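How Marble Is Made
A page for young readers from the Skarkia Museum of Stone

Rocks may look as if they never change. In fact, many rocks have been something else in the past. Marble is one of them. Before it was marble, it was a different rock called limestone, and before that, much of it was part of living things in the sea.

This page explains how that change takes place. Words that may be new to you are explained at the end.

It begins in the sea

Many sea animals have hard shells. Clams, snails and corals all build their hard parts from a mineral called calcite, or from one very much like it. They take what they need from the water around them.

When these animals die, their soft parts rot away, but the shells remain. They sink to the bottom and break into small pieces. More shells fall on top of them, and mud settles in between. After a very long time the layers become thick and heavy. The weight presses the lower layers together, and minerals in the water act like glue. The result is limestone.

If you look closely at a piece of limestone, you may find the shape of a shell in it. A shape like this is called a fossil.

Heat and pressure

The outer part of the Earth is made of huge pieces called plates. They move very slowly. When two plates push against each other, rock can be folded, lifted up into mountains or carried deep underground.

Deep underground it is very hot, and the rock above presses down with great force. Limestone in such a place does not melt. It stays solid, but the tiny grains of calcite inside it begin to grow and lock together, like the pieces of a puzzle. Most of the fossils disappear as this happens. The new rock is marble.

Scientists call this kind of rock metamorphic, a word that comes from the Greek for "change of form." Slate is also a metamorphic rock. It begins as mud.

Try it yourself: Press several small balls of modeling clay, each a different color, into one lump. Fold the lump over and press it again. Do this 8 times, then ask an adult to cut it in half. The colors will have turned into bands and swirls. Real marble can be folded in much the same way while it is deep in the Earth.

Where the colors come from

Marble made from very pure limestone is white. Most limestone is not pure. It contains sand, clay, iron or the remains of plants and animals, and these give the marble its color. Iron can make it red, yellow or brown. Carbon makes it gray or black. Some green marble gets its color from a mineral called serpentine.

The lines that run through marble are called veins. Some of them were cracks long ago. Hot water moved through the cracks and left minerals behind until they were full. Others are thin layers of clay or sand that were bent when the rock was squeezed.
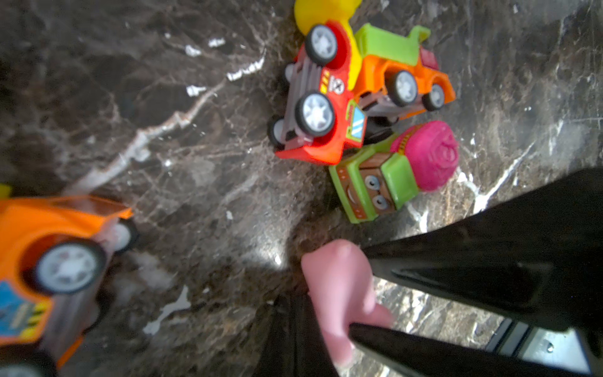
Pale veins in polished dark brown marble.

No two blocks have the same pattern. At the Tasodora quarry, workers number the slabs cut from each block so that they can be laid side by side in a building with the veins still matching.

How people use marble

People have carved marble for well over 2,000 years. It is soft enough to cut with steel tools, and it can be polished until it shines. It is used for statues, floors, stairs and tabletops. Ground into powder, it is added to paint and paper.

Marble does have a weakness. Acid, even the weak acid in lemon juice or vinegar, eats into calcite and leaves a dull mark. Rain is slightly acid too, and old statues that stand outdoors slowly lose their fine details.

Words to know

Calcite: the main mineral in limestone and marble.
Fossil: the remains or the shape of a living thing, kept in rock.
Metamorphic rock: rock that has been changed by heat, pressure or both.
Quarry: a place where stone is cut out of the ground.
Vein: a line or band of a different mineral in a rock.

Visiting with a class

The marble samples are in Room 2, and visitors may touch them. Teachers may book a guided visit through the education office.

Text: Ebbe Rønning. Science review: Joar Hovland.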